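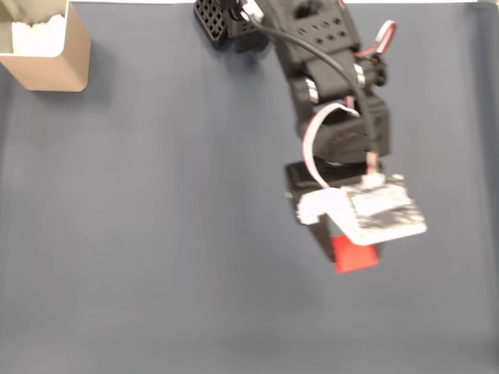
The Arm Was the Cheap Part

Every equipment budget begins with a number somebody likes. At Burside, a packaging shop in Pridby that does short runs for people who can't make up their minds, the number was 852 dollars. That was the price of one small tabletop arm, gripper included, shipping extra. Alvar Nygård, who runs operations, put it on a slide in August and the room went quiet with pleasure. The vendor on the next slide wanted more than that for a mounting plate.

The plan was modest. Burside has 14 packing stations, and at each of them a person spends part of the day moving small things from one place to another place not very far away. The arm would learn to pick up the small things. If it could manage that, there would be a second arm, and then a real one, the kind that comes on a pallet with a man named in the contract.

What followed is familiar to anyone who has bought a boat. The arm needed a power supply with more nerve than the one in the carton. It needed a bench that didn't wobble, and Burside's benches have wobbled since the lease was signed. It needed spare servos, which Nygård had listed under "contingency" and which moved to "consumables" before the quarter was out. Cables got their own line. So did lighting.

"I had a column for the robot and a column for everything else," he told me. "I should have made the second column wider."

The widest entry was time. Bahman Esfahani, the one engineer on the project, had been promised to it for one morning a week. He kept a log, being that sort of engineer, and by the end of the trial it showed 71 hours. Much of that went to calibration, and a fair amount went to waiting for parts from Godach, a distributor whose tracking page has two settings, "processing" and "delivered." Nobody had priced his hours, on the theory that he was already being paid.

Esfahani is cheerful about it. He thinks small arms are a good buy for a shop that wants to find out what it doesn't know, provided the shop budgets for finding out. His rule is to take the sticker price, triple it, and then ask who is going to stop doing something else. He would also like it known that he asked for the better bench at the start.

The big-ticket alternative had its own comedy. Bautista, an integrator with a handsome showroom and excellent coffee, quoted for a full cell: guarding, vision, training, and a service plan with a name like a credit card. The proposal ran to almost 200 pages. Nygård read it over a weekend and found that the bench was also extra.

To Bautista's credit, the proposal asked questions Burside had skipped. How often do the parts change? Who clears a jam at 6 a.m.? Where does the finished bin go when it's full, and who notices? Nygård copied the questions into his own spreadsheet and sent a polite note declining the rest.

The answers rearranged the budget. Parts at Burside change constantly, so money set aside for a faster arm went to quick-change fingers and a few paid days of programming. The 6 a.m. question produced a small training line and a long silence from the early shift. The second arm is approved, pending the bench.

I asked Nygård whether he still shows the slide with the first number on it. He does. He has added a footnote, in a smaller font, and it runs onto the next page.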